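**Organizar una encimera de mármol por zonas: método y mantenimiento**

Última revisión: 4 de agosto de 2020. Autora: Maite Bermúdez. Correcciones de Iker Bravo en los apartados 3 y 6.

El procedimiento sirve para encimeras de un solo tramo recto, con salpicadero y con dos o más aparatos fijos. Se parte de una encimera en uso, con el tostador y el horno de sobremesa ya colocados, tabla de cortar en el centro y un plato de servicio. Tiempo de ejecución: 20 minutos, sin contar el secado de la tabla.
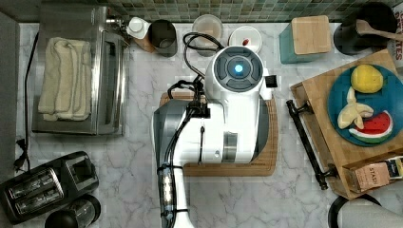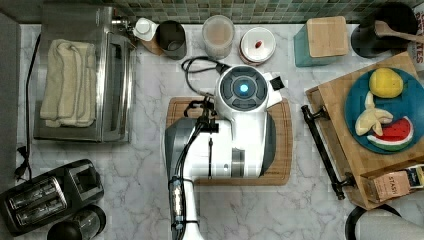
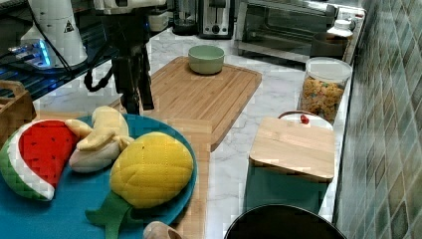
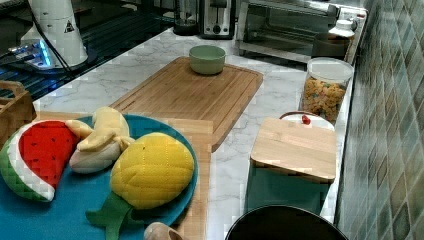 ## 1. Material

- Cinta métrica y lápiz blando.
- Dos paños de microfibra, uno para mojar y otro para secar.
- Jabón neutro. Sobre mármol no se usa vinagre, limón ni antical.
- Aceite mineral de grado alimentario para la madera.
- Bandeja con asas, de fondo plano.
- Botes con tapa. Los cuadrados aprovechan mejor la pared; los redondos se limpian mejor por dentro.
- Fieltros adhesivos para los aparatos que no tengan patas de goma.

## 2. Vaciado y limpieza previa

1. Desenchufar todos los aparatos y dejarlos enfriar.
2. Retirar primero los botes, después la tabla y por último los aparatos.
3. Sacudir la bandeja recogemigas del tostador en el fregadero. Las migas arrastradas sobre el mármol pulido rayan menos de lo que se dice, pero se meten en la junta del salpicadero y allí se quedan.
4. Pasar el paño húmedo con jabón de atrás hacia delante. Aclarar dos veces.
5. Secar de inmediato. El agua con cal deja cercos visibles en las zonas blancas de la veta.
6. Repasar la junta entre encimera y salpicadero con un cepillo de dientes seco. En mosaico pequeño conviene cepillar también las dos primeras hiladas.

Si hay manchas mates (ataque por ácido), no se corrigen con limpieza. Hay que repulir la zona. Ese trabajo queda fuera de esta página.

## 3. Reparto en tres zonas

La encimera se divide en fondo, centro y frente. Las medidas son las de la cocina de Bromilville, con 60 cm de profundidad; en otras profundidades se mantiene fijo el frente y se reduce el centro.

**Fondo (15 cm contra la pared).** Botes, frascos y portautensilios. Nada que se use a diario debe quedar detrás de otra cosa: una sola fila. El orden se decide por frecuencia de uso, con lo más usado junto a la tabla.

**Centro.** Tabla de cortar y lo que se esté preparando. La tabla se coloca con el lado largo en el sentido de trabajo y no se apoya contra ningún aparato.

**Frente (9 cm desde el canto).** Libre. Si un plato invade esta franja, tiene que ser de paso. Los mangos de cuchillos y cucharas no sobresalen nunca del canto.

Los aparatos de calor ocupan los extremos del tramo o el fondo, según las tomas de corriente. Iker insiste en medir con la puerta del horno de sobremesa abierta, y tiene razón: en la primera versión de esta guía la puerta abierta chocaba con la tabla.

## 4. Aparatos

1. Colocar primero el horno de sobremesa. La separación de la pared es la que indique el manual; si no se conserva el manual, 15 cm por detrás y lo mismo por cada lado.
2. No guardar nada encima del horno mientras esté en uso. Un paño doblado se retira antes de encender, y también durante el enfriado.
3. Colocar el tostador con las ranuras despejadas hacia arriba, sin armario bajo justo encima. Si el armario es inevitable, se adelanta el tostador para usarlo y se devuelve después.
4. La batidora va cerca del tostador si comparten toma, pero no se conectan los dos a la vez a una misma regleta.
5. Pasar los cables por detrás y recoger el sobrante con una brida de velcro. El cable sobrante no se enrolla apretado alrededor del aparato caliente.

Para los cables uso las bridas Emik, las anchas. Las estrechas se despegan con la grasa. Remedios Goicoechea prefiere un pasacables atornillado al canto trasero – es más limpio, pero obliga a taladrar.

## 5. Tabla, cuenco y plato

La tabla de trabajo debe tener surco perimetral si se corta fruta. El surco no evita que el zumo llegue al mármol si está lleno; se vacía a media tarea.

- **Cuenco para restos:** en el extremo de la tabla más alejado de quien corta. Vacío al empezar. Un cuenco pequeño obliga a vaciarlo a menudo y eso mantiene la tabla despejada.
- **Plato de servicio:** fuera de la superficie de corte. Si no hay sitio y debe apoyarse sobre madera, se comprueba que no cojee, en especial cuando descansa sobre dos piezas de distinto grosor.
- **Bandeja:** a un lado, con el asa accesible. Se carga con el plato ya lleno.

Orden de carga del plato cuando hay piezas de fruta de formas distintas: primero la más grande, con la cara plana hacia abajo o apoyada en el borde; luego las alargadas, hacia el centro; al final las redondas, en los huecos. Así no ruedan al levantar la bandeja.

## 6. Botes y contenido seco

1. Lavar y secar los botes con la tapa quitada. Una noche boca abajo sobre rejilla.
2. Llenar hasta 2 cm del borde. Si se llenan más, la tapa de bambú no asienta y entra humedad.
3. Los cereales de desayuno van en bote transparente, para ver el nivel. Café y especias, en bote opaco.
4. Etiquetar por debajo o por detrás, con la fecha de apertura.
5. No mezclar un paquete nuevo con el resto del anterior.

Las tapas de bambú no se sumergen. Paño húmedo, paño seco, y al sitio. La junta de silicona sí se saca y se lava aparte; en los botes Somogyi sale tirando de la pestaña, en los Inar hay que ayudarse con una cuchara de madera.

## 7. Mantenimiento

| Tarea | Frecuencia |
|---|---|
| Secar el mármol | Tras cada uso |
| Vaciar migas del tostador | Semanal |
| Mover los botes y limpiar detrás | Semanal |
| Aceite en tabla y bandeja | Mensual |
| Revisar sellado del mármol | Anual, en febrero |

Prueba de sellado: unas gotas de agua sobre una zona poco visible, 15 minutos. Si al secar queda una sombra oscura, toca sellar.

El aceite se aplica en capa fina, siguiendo la veta, y se retira el exceso con papel. La tabla se seca de canto, no tumbada. Si se tumba húmeda sobre el mármol se alabea y además deja marca.

## 8. Problemas frecuentes

**La tabla resbala.** Paño húmedo bien escurrido debajo, o base de silicona. El fieltro no sirve.

**Olor en la madera.** Sal gruesa y agua templada, frotar, aclarar, secar. El limón es eficaz sobre la tabla, pero se hace en el fregadero.

**Condensación bajo la batidora.** Levantar el vaso de la base al terminar y secar las dos piezas por separado.

**La fila del fondo vuelve a ser doble.** Sobran botes. Retirar los que lleven un mes sin abrirse y pasarlos a la despensa.

Pendiente: añadir medidas para encimeras de 50 cm, que pidió Kristine Salazar.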